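Diary > Robot club > June

Wed 8 June
posted by the author, Costau

Bus late again, ran up the stairs, missed the sign-in. No matter. Two hours of lab time and I want to get this down before I fall asleep on the keyboard.

So the project is now officially called Nimri. Voted on it at lunch. I wanted something shorter but fine. Two arms, one table, plates and snacks. Task for the Stolmont open day is to get plates in and out of the rack with the right arm while the left one handles the basket. Sounds like nothing. It is not nothing.

Spent the first bit on grip width. The right one is the picky one, plates are thin and the rack pegs are right where the fingers want to go. Green plate at the back is the worst, always the worst. Gray is the easy one, so we begin with gray every time.
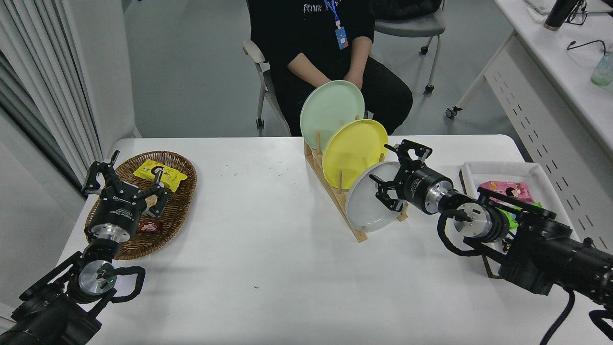

Also have to write up the scoring. Rules from Vindora say 5 points a plate, nothing for a plate that lands outside the marked zone, and the whole run has to fit in 200 seconds. I had 27 pages of notes from last term and used maybe one of them. Must throw the rest out. Wont.

Argument over whether snacks should count the same as plates. I say no, a packet is squashy and forgives you, a plate doesn't. Lost that one too. Wrote it on the sheet anyway in small letters. 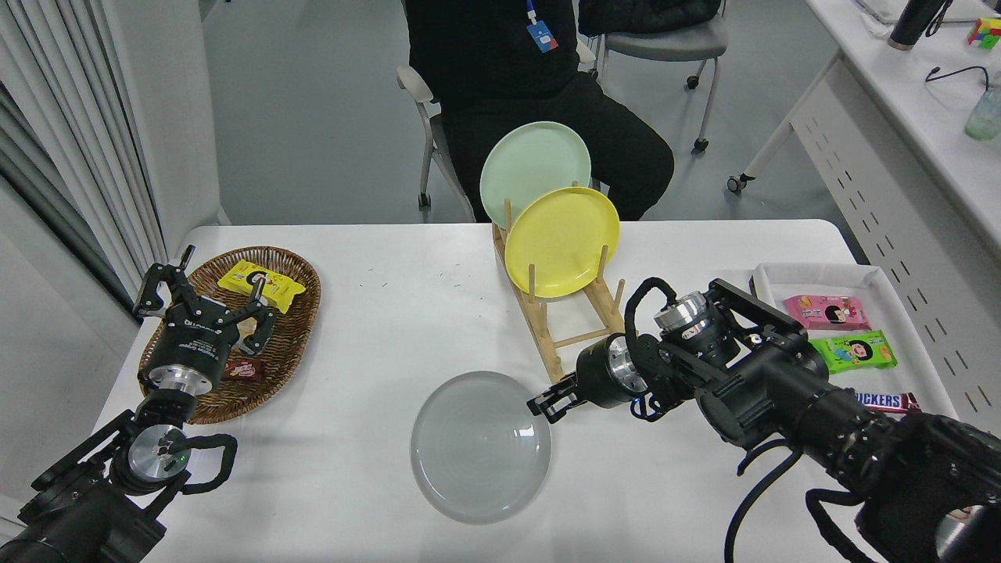

My knees hurt from the low stool. Need to ask for the taller one before next week, and ask about the storage key, and email the form for the open day (deadline!!). Budget is 3000 for the whole year and the spare gripper fingers eat a big bite out of it, so please could everyone stop testing how hard they close.

Things for next time: slower approach to the rack, a proper start pose for both arms, labels on the log files becuase "final2" is not a label.
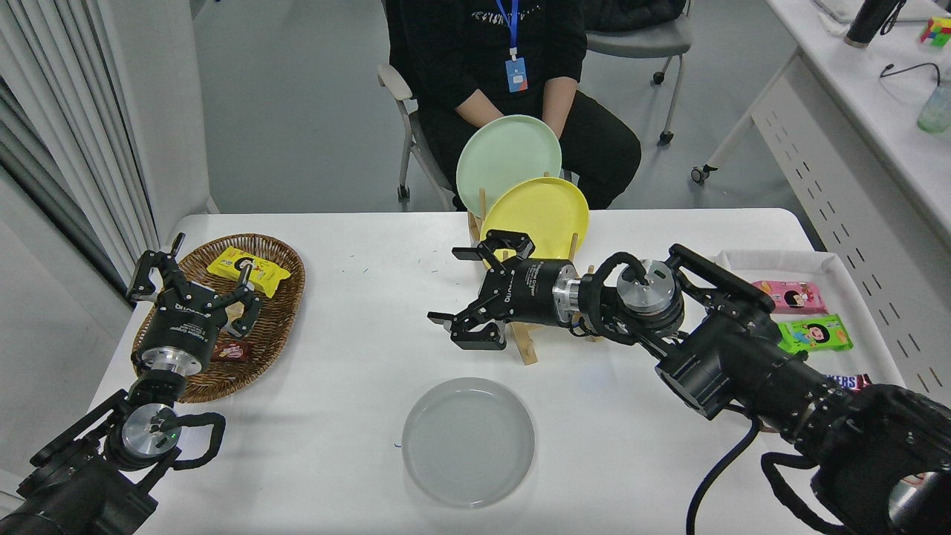 Gray plate flat on the table, yellow and green in the rack.

Forgot to eat. Toast now, then bed. If we get the timing sorted by summer I get to do the vision part in September, which is the bit I signed up for in the first place. Bus at 7 tommorow, pack the charger.

Contact | © Costau Student Robotics Diary | Back to top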